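Muvine Greifdaten, Stand 20. Februar 2020

Liesmich zum Datensatz

Muvine ist unsere Sammlung von Greifbeispielen aus Innenräumen, aufgenommen mit Handgreifern. Gedacht ist sie für alle, die Greifstrategien aus Vorführungen lernen lassen wollen und dafür keinen eigenen Roboterarm im Dauerbetrieb haben. Wir sitzen seit Juli an dem Ding und freuen uns riesig, dass es jetzt in einer Form vorliegt, die man weitergeben kann!

Umfang

Enthalten sind 3181 Episoden. Davon gehören 3000 zum Trainingsteil, der Rest ist Testteil und sollte bitte auch Testteil bleiben. 1848 Episoden sind beidhändig, die übrigen einhändig. Jede Episode liegt in einem eigenen Ordner mit Video, Greiferöffnung über die Zeit und einer kurzen Aufgabenbeschreibung auf Deutsch und Englisch.

Aufnahme

Die Kamera sitzt am Greifer und schaut mit sehr weitem Winkel über die Finger hinweg. Dadurch bekommt man viel Umgebung mit, was beim Schätzen der Kamerabewegung enorm hilft: Fensterrahmen, Deckenrippen, Regalkanten, alles brauchbar. Die Bilder sind rund und nicht entzerrt. Wer entzerren will, findet die Parameter in der Datei kalibrierung.json.
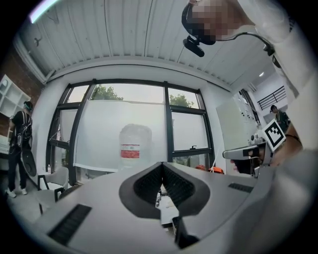

Arbeitsgruppe Lernende Greifsysteme, Labor Motholm

Bei beidhändigen Episoden taucht der zweite Greifer immer wieder im Bild auf, mit seinem schwarz-weißen Marker obendrauf. Den nutzen wir, um die Lage der beiden Greifer zueinander zu bestimmen. Verdeckte oder stark gekippte Marker kommen vor, solche Stellen stehen als „unsicher“ in der Spurdatei. Bitte nicht einfach wegwerfen, gerade da wird es fürs Lernen spannend.

Gesichter sind verpixelt, auch bei Personen, die nur am Bildrand zu sehen sind. Sollte uns eines durchgerutscht sein, meldet euch mit der Episodennummer, dann ersetzen wir die Datei.

Bekannte Macken

In den Episoden 900 und folgende wurde die Fingeröffnung neu kalibriert. Der Versatz ist in den Metadaten vermerkt, aber noch nicht herausgerechnet.
Gegenlicht am Fenster lässt manche Griffe sehr dunkel wirken.
Durchsichtige Objekte sind unterrepräsentiert. Daran arbeiten wir.

Mitmachen

Kalibrierung und Spurdateien betreut Donal Lenihan, für Aufgabenliste und Beschreibungen ist Jarlath Brennan zuständig. Neue Aufgabenvorschläge nehmen wir sehr gern, am liebsten mit Skizze vom Tischaufbau. Das Einleseskript heißt Millirness und liegt im Ordner werkzeuge, Aufruf siehe dort.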